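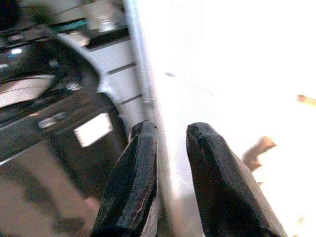
Words by Zofia Kubiak
Food & Home | March issue

The first loaf I ever ate in Lerkmont was handed to me through a kitchen window, still warm, by a woman who had no idea who I was. I'd stopped to ask the way to the ferry. She gave me directions, a heel of rye and a bit of salted butter folded in paper, and I missed the ferry because I went back to ask what she'd put in it!

Caraway, was the answer, and cold potato. The potato is the thing. All along this stretch of coast people bake with last night's leftovers, mashed into the dough by hand, and the bread stays soft for days. They call it a hatch loaf, after the little serving windows that the old harbour houses still have, and you can't buy it in a shop. You have to know somebody, or get lost near the right window.

I went back this spring to learn how to make one properly. My teacher was Lwazi Molefe, who moved here 16 years ago to mend boats and now bakes for half of Cabral Street. He starts at five in the morning with the radio on low. His starter lives in a pickle jar and has survived a house move, a burst pipe and one very hungry dog.

"People worry too much," he told me, scraping dough off his wrists with the back of a knife. "They read that it needs this flour, that flour. My neighbour uses whatever is cheapest and hers is better than mine."

Hers is very good indeed (I had two slices, then a third with plum jam). But I liked his more. The crust is darker, nearly bitter at the corners, and the crumb has a sour edge that makes you want cheese straight away.

The best day to be in town is the Bunance, a bread supper held in the old net loft on Hatell Quay. There were 49 of us squeezed along the benches and 26 loaves down the middle, and no two tasted alike. One had seaweed in it. One had been made by a boy of nine, who stood behind it with his arms folded until somebody cut a slice. We ate them with smoked fish and pickled beetroot, and there was a long, happy argument about whether you should wait for the bread to cool before cutting. Lwazi says you should. He had his open within minutes.

I've been baking hatch loaves at home ever since. My first was a brick, my second was a slightly nicer brick, and then I stopped measuring the potato so fussily and just added water until the dough felt like his had. Leave it somewhere cool overnight, bake it hotter than you think you should, and keep the butter out of the fridge.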